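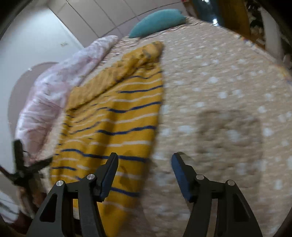
Sofia Cunha
Gripper tester, Jollurora

Spent all of January swapping finger pads on the hand-held gripper, and bedding is still my favorite way to compare them! Jaws wide open on this one, dark blue pads facing each other, with the striped blanket lying between the dotted bedspread and the pink comforter.

I've got 6 pad sets to get through. The Hatano pads are softer and grab a fold nicely - the Weerakoon ones are stiffer and I like them better for pillows (the teal one is a good plump test). 331 grabs logged so far, and I want 500 before I pick a favorite.

Next up is the Ditevham wrist camera, which I'm hoping is less curvy at the edges. More pictures once I've sorted through them!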